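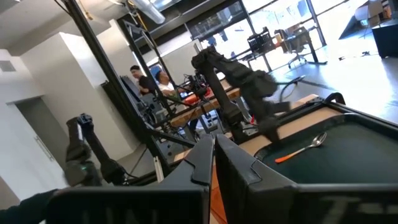

Kumley, September

Tabletop arm cell: monthly inspection, with comments
Checked by Thu Hầu and Stavros Vidmar. Arms parked and power locked off unless the item says otherwise.

1. Emergency stop
Pressed from both sides of the table, arms moving slowly. OK
Comment: Both presses stopped everything at once. Love the new button covers, they're so much easier to find with your hand while your eyes are on the arm.

2. Gripper fingers
Tips meet evenly, seams closed, no play at the root. OK
Comment: Tips line up beautifully after Krešimir's shim job. The last pair was worn at 400 cycles on metal cutlery and these have done 3,000. Check the seam on each finger with a fingernail — a lifted edge will catch on a tray rim.

3. Wrist camera
Lens clean, bracket screws snug, both fingertips in view when closed. OK
Comment: Wiped with a dry lens cloth. No spray near the wrist, please.

4. Arm bases
Clamps tight to the table edge, no rocking when pushed by hand. ADJUSTED
Comment: One clamp took a quarter turn. Recheck next month. If it has moved again we'll swap the pad.

5. Cables at wrist and base
Full reach, no pinching, no rubbing on the table rail. OK, WATCH
Comment: The wrist loop clears the rail, though I'd like it shorter. Run the arm out to its far corner by hand and follow the cable the whole way. Plenty of slack at one pose can be none at the next.

6. Spoon pick from the black tray
Run 20 picks at slow speed, orange handle toward the gripper. OK
Comment: All 20! The shiny bowl used to fool the camera in afternoon light, so we ran these at 3 p.m. on purpose. Very happy with this one.
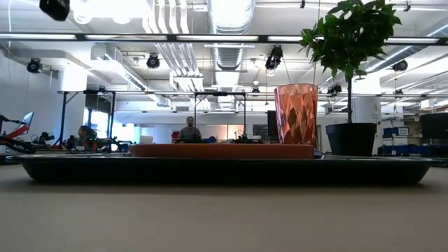 Worer Cell Care Team

7. Table setup
Black tray flat on the table, orange tray on top of it, nothing rocking. OK
Comment: Press down on each corner of the orange tray. Velimir likes the faceted glass out at the right end for the reach test, and it's a great spot, with the plant close by to make the arm pick a careful path.

8. Tall item clearance
Jog above the glass and past the leaves at slow speed, finger on the stop. OK
Comment: Lowest pass was 40 mm over the rim. Turn the pot before you start if a branch sticks out toward the arm's path.

9. Overhead cameras
Mounts tight, cables tied back, calibration run after any bump. OPEN
Comment: Mounts are fine. Calibration not done, the wand is out on loan to the Kpodo bench. Zdenka will run it when it comes back, and the cell stays at slow speed until then.

10. Floor and walkway
Cords off the walking path, chairs pushed in. FIXED
Comment: Moved a cord and rolled a chair back to its desk.

Open items: 4 (recheck clamp), 5 (shorter loop), 9 (calibration)
Signed: T. Hầu, S. Vidmar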